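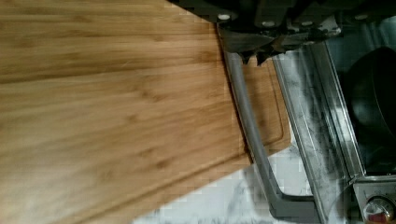 The Ornora bakery opens its doors once a year, in March, and I went for the free rye. Snežana Spahić met us at the gate with 30 hairnets and a speech on beards.

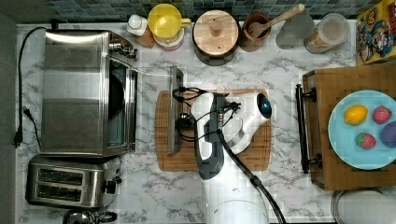
Mine needed a net of its own. We started in the flour store, where Krum Leka talked about sifting for 14 minutes — I have sat through shorter weddings.
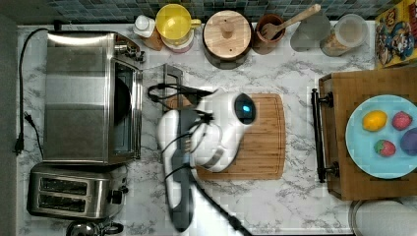
The ovens were better. They hold 300 loaves and make the room feel like a parked car in July. A man behind me asked if they did gluten-free. Krum looked at the floor.

- Parking: a muddy field, free
- Rye: one slice each, no butter
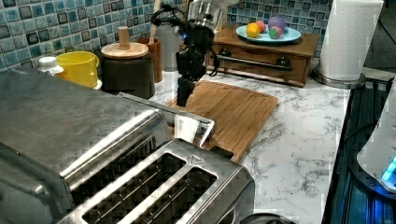 - Gift shop: tea towels, and bread at full price. I bought two loaves.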